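### 3.2 Small heating appliances in the shared kitchens

The second group of objects in our study is the small heating appliances with a hinged lid, such as waffle makers, contact grills and sandwich presses. In the diaries from the Niltero and Piras houses they appear in 194 entries out of 1791, and they take a bigger place in the complaints than in the cooking. Residents wrote mostly of three moments: opening the lid, wiping the inside, and deciding where the appliance should stay between meals.

The opening of the lid is important for the space. When it is closed, an appliance of this type is low and fits under most shelves. When the lid stands up, it needs a free height which the residents often did not plan. In Piras, the shelf above the counter was fixed at 405 mm, and two households there wrote that they pull the appliance forward each time before they open it. In the Kostero building there is no shelf, and the same action is described as easy.

Cleaning is the more difficult question. The inner surfaces are rarely flat. They have ridges or a pattern, and crumbs and fat remain between the lines. Many residents wipe only the lower plate, which they see as the dirty one, and leave the lid for "another day". We found this expression, or one close to it, in all three houses. A cloth was the usual tool — a brush was named in only a few entries, and always by people who owned the appliance before they moved in.

The third moment depends on the outlet. Most residents prefer to leave the appliance near the wall where it is plugged in, and the counter space there becomes lost for other work. Figure 4 shows a lidded appliance in the open position, with the curved ridges on the inner side of the lid. An outlet with an orange plug is on the wall behind.
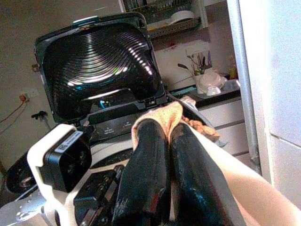

*Last changed: August, Monday*

**Figure 4.** Appliance of the contact grill type with the lid raised. The lid has a small latch tab at its top edge, and two small buttons or indicators are on the front panel of the base.

The ridges in Figure 4 are concentric, and this form asks for a different movement of the hand than straight ridges. Straight ridges can be wiped along their length. With curved ones the hand must turn, and the residents of Niltero who had such a pattern reported it as tiring for the wrist. We did not measure the force or the time of wiping, so we can give only their words. The entries on storage, collected with the Fivov form, are treated in Section 3.3.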